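3.2 How the breakfast table gets laid

I came to this part of the study thinking breakfast would be the easy meal. Dinner has courses and guests and rules, and I had a whole folder of old etiquette books to lean on. Breakfast had almost nothing written about it, so I ended up going by the table diaries, which we collected from 38 households in Numetholm and Drarkel over two winters. People wrote down what went on the table and in what order, and a lot of them drew little maps (some with crumbs drawn in, which I loved).

The first thing I noticed was how much the placemat matters. In homes that use one, the mat goes down before anything else and everything after it gets placed by it. One diary from Drarkel puts it like this: "Mat, then plate, then I see what's left." In homes without a mat the plate lands wherever there's a chair, and the knife and fork drift. I coded 2995 separate placements in all, and the mat homes were far more regular from one morning to the next – even on Saturday, when I had expected everything to fall apart.

The second thing is that bread almost never sits on the mat. It gets its own tray or board, set back where more than one person can reach it, and people talk about it as belonging to the table while the mat belongs to whoever is eating. Emard (our name for the older of the two coding schemes) had no slot for this at all. It treated bread as a side dish and lumped it in with jam and butter. Wan, the scheme I use from here on, gives the bread tray a code of its own and records which side of the mat it stands on. Sixteen households moved the tray during the meal, and I count those moves separately in the next section.

The setting in Figure 4 follows the Wan layout for one person.

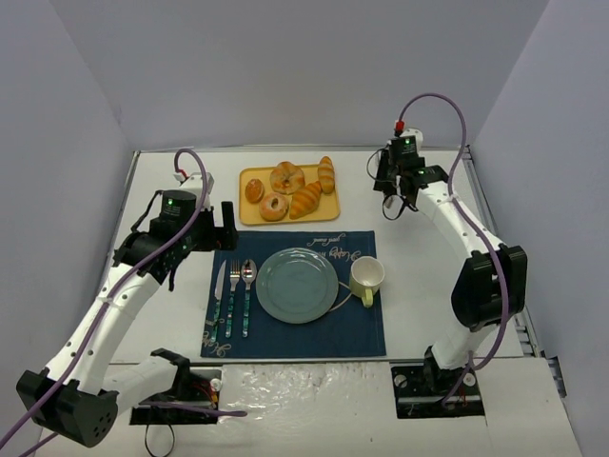
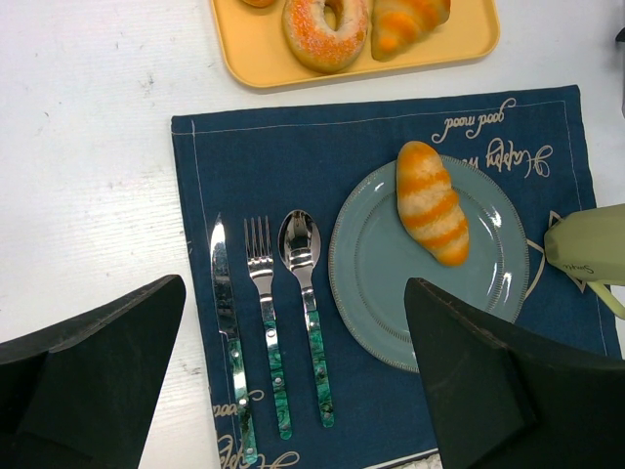
Figure 4. One place setting with a dark navy placemat and a bread tray.

Cutlery was where the diaries and the etiquette books really parted ways. The books want the fork on the left and the knife and spoon on the right, and hardly any of our households bother with that at breakfast. They pick up the whole bunch in one hand and put it down on one side, usually whichever side the drawer is on. I kept that habit for the figure, so the knife, fork and spoon are all together to the left of the plate, with the mug over on the other side. Wan scores this as a single "grouped" placement. Under Emard it would have come out as two errors and a correct fork, a result I find hard to defend when the people eating are perfectly happy. I did go back and forth on the spoon, because in homes where cereal is the main thing it tends to travel with the bowl, and I still think it may need a code of its own. For now it stays with the group, and the cereal homes are marked with a star in the tables so readers can pull them out if they want to.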